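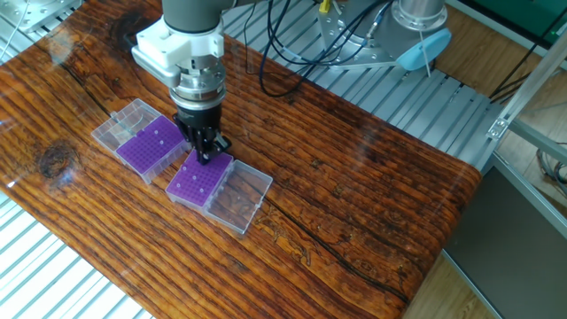 Gripper at the purple tip racks, both lids open.

Thread: Gripper fingers catching on tip rack edge

plidico_bench
We have an arm with a parallel gripper handling open tip boxes on a wooden table. Since December it has been touching the rack on the way down about one run in five. I re-taught the approach point twice and it drifts again within days. Fingers are the stock black ones. What would you check first?

Yaman
Check the bracket between the wrist and the arm before you teach anything again. Ours is plastic too, and the screws had backed out a little. Put a hand on the gripper with the arm braked and see if it rocks.

tokudent_fan
I'd look at the table. Varnished wood is slick and those boxes have nothing holding them. Every touch pushes the box, so the next touch is worse. You don't have drift in the arm, you have drift in the boxes.

Yaman
Could be both. But if the bracket rocks, a fixture won't save him.

bamcombe2
Agree with tokudent on this one. We screwed down a plate with corner stops, 2 mm higher than the box base, and stopped re-teaching. Wood also moves with the seasons, and that top has a long crack in it. I would not use it as a reference for anything.

plidico_bench
The table stays, it is the only one that fits under the arm. Checked the bracket this morning. Two of the four screws took a quarter turn. Gripper feels solid now.

Yaman
Mark them with paint so you can see if they move. Then run it for a few days before changing anything else.

tokudent_fan
And tape the box outlines on the table while you do – costs nothing. If the boxes walk off the tape you have your answer.

plidico_bench
Tape and paint are on. I also raised the approach height by 9 mm. Will post again after a week of runs.

bamcombe2
You changed three things at once, so you won't know which one fixed it. Put the height back.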